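Ticket 3235 – black cover sheet on folding table won't lie flat
9th June, logged by Millness room support

Creases again in the plastic sheet on the long table, folding area. Users say the garments catch on them when being smoothed out. Same complaint as January, that one was ticket 806.

Checked so far: pulled sheet tight both ends, no change. Turned it over, slightly better. Warm iron thru a tea towel on 2 of the worst creases – helped one, other came back by arvo. Seam near the middle is a seperate thing, won't press out, leave it.

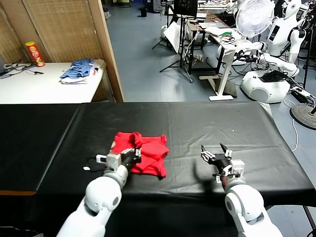
Red garment on the sheet, still bunched. Creases and centre seam visible.

Striped stack on the white table is finished folding, pls don't put back in the pile. Snack can needs to go to the kitchen.

Next: Droltell quoted 4 days for a heavier sheet, matte, no seam. Asked for black again so the colour matches. Clips from Botar as a stopgap – tried on the short edge only, holding ok.

Status: waiting on supplier. Will update when the sheet's in.

Related tickets
806 – Sheet creased after storage
Bodnár shelf labels peeling
Clips for table edge, reorder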